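Pravance says its robot method learns faster. The test is all simulation

Pravance has put out a paper on Skelteo, a training method that it says takes a robot arm from a 30 percent success rate to 90 percent on a table-sorting task, with no new human demonstrations added along the way. The company's announcement calls the result "a turning point for home robotics." The paper itself is calmer, and a good deal more useful.

The work was done with the Khamphan lab, which built the simulated rooms used for both training and testing. In each run, a single arm with a two-finger gripper is given a white table with small colored items on it and a written instruction such as "put the orange block next to the green one." The arm has to find the right item, close on it, move it and let go in the right place. If it knocks something else over an allowed distance, the run is scored as a failure. So is a run that takes too long. 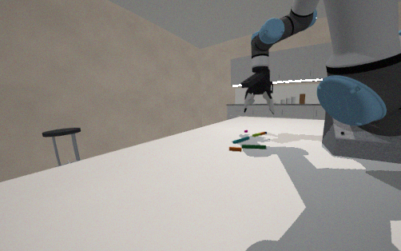

The basic idea behind Skelteo is easy enough to follow. Most robot learning of this kind starts with a person steering the arm through the job many times, after which a model is trained to copy what the person did. Copying works well until the arm drifts a little from anything in the recordings. Then the model has no good example to lean on, and small errors pile up.

Skelteo breaks each recorded run into what the authors call bones, short stretches of movement between moments of contact. Reaching toward a block is one bone. Lifting it is another. The method then bends and stretches those pieces to fit new table layouts, joins them back together, and plays the result in the simulator. Runs that end with the task done are kept as training data. Runs that fail are thrown out.

The team began with 1,636 recorded runs and grew the set from there. The paper says the same model, trained only on the original recordings, got to 30 percent. Trained on the larger set, it got to 90. Both scores come from the Ulik benchmark, a group of tabletop tasks that Khamphan also maintains.

That last point deserves more attention than it gets. The lab that made the rooms also made the test, and the method's main strength is that it can produce endless fresh examples inside those same rooms. The authors do keep the test layouts separate from the training layouts. They are open about how they did it, and there is no sign of anything improper. But the items, the lighting setup, the arm and the room all come out of the same library. A block that was bright orange and perfectly square in training is still bright orange and perfectly square on test day.

What the method has to deal with is where things sit. It has very little to say about what they are.

The paper's breakdown by task backs this up. Gains are biggest on jobs where the hard part is reaching a known item in an unfamiliar spot. They shrink on jobs that call for placing one thing against another, where the last small movement decides the outcome. On the tasks with long, thin items, the larger training set helps at first and then levels off. The authors suggest that cutting and rejoining the runs leaves tiny errors in the angle of the gripper, which matter little for a cube and a lot for anything marker-shaped. It's a believable explanation. They didn't test it.

There is also the matter of what counts as "no new human demonstrations." It's true that nobody had to go back and steer the arm again. Someone did have to mark where each bone starts and ends in the original recordings, and the paper's appendix says this was done by hand for the harder tasks. No figure is given for the hours that took. Anyone hoping to use the method on a new job would want to know, and it's the sort of number a lab would normally have lying around.

The announcement doesn't mention the hand marking. It does say Skelteo "removes the data bottleneck," and a reader could be forgiven for taking that to mean the whole process runs by itself. 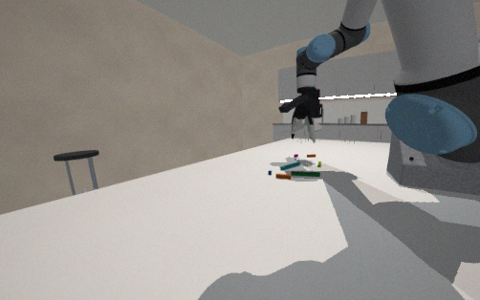

Then there's the question of the real world, where the paper is short and the press material is long. A section near the end covers a trial with a physical arm. It used 2 of the Ulik tasks, both from the easier end of the list, and the write-up gives it less space than the section on related work. Success was "encouraging," according to the authors. They give no percentage. The only explanation is a line saying that the number of trials was too small to report a rate with confidence.

Fair enough, and better than printing a shaky number. Still, it leaves the headline claim standing entirely on simulated tables. Simulated blocks don't have worn corners. They don't stick to the finger pads, and the table under them is never a little out of level. Friction in a simulator is a setting, and the arm gets to practice against that setting as often as it likes. Robot papers have been running into this gap for years, and plenty of methods that looked strong on one side of it came out ordinary on the other.

Pravance has some reason to push the result hard. The company sells simulation tools to warehouse and appliance firms, and Skelteo will be offered as a paid add-on starting in September. The research version is meant to be free for academic use, though the license had not been posted when this item was written. The paper says code and recordings will be released "upon publication." That phrase has covered a lot of ground in this field, from the same afternoon to never.

None of this makes the work bad. Cutting recordings at the moments of contact is a sensible choice, and the comparison with simpler ways of stretching the data is one of the better parts of the paper. The authors tried adding random noise to the runs. They tried shifting whole runs sideways without splitting them up. Both helped somewhat, and neither came near what Skelteo managed on the same tasks. That comparison is fair, since all of the versions were playing by the same simulator's rules, and it's the strongest evidence in the paper that the bones idea itself is doing something.

The team also reports a failure that a less careful group might have left out. When the starting set is cut down sharply, the method gets worse in an odd way. It keeps making new runs at full speed, but they all look alike, and the trained arm becomes very good at one style of grasp and poor at everything else. On crowded layouts it would go for an item from its favorite side even when another item was in the way. More data, in that case, made the arm more stubborn. The authors recommend checking how varied the made-up runs are before training on them, and they supply a simple measure for doing so. That measure may end up being used more widely than the rest of the method.

What would settle the larger argument isn't hard to name. Someone outside Khamphan should run Skelteo on a benchmark that the lab didn't build, preferably one with items of odd shape and uneven color. A proper physical trial should follow, with the count of attempts printed next to the count of successes. And the hand-marking time should go into the main table, alongside the time saved on demonstrations, so that buyers can compare one with the other.

Asked whether an outside test was planned, Pravance said in a written reply that it "welcomes independent evaluation" and that several customers were already trying the method. It declined to name them or to share early results. Khamphan said it expects to add new items to Ulik over the coming year, including soft ones, and that the present scores should be read as scores on the present version.

That is a reasonable caution, and it would have fit nicely in the announcement. For now, a method has gone from 30 to 90 on a test made by the people who helped develop it. Researchers who work in the same kind of simulator will probably want to try it once the code is out. Companies thinking about paying for the add-on might ask to see it move something on a table of their own first.

Recent items

Gripper pads that wear evenly: a small study with a useful table
Why success rates in robot papers are so hard to compare
Pravance updates its simulation pricing
Soft items still trip up tabletop sorting arms
Ulik benchmark adds a harder scoring mode
What "zero demonstrations" tends to mean in practice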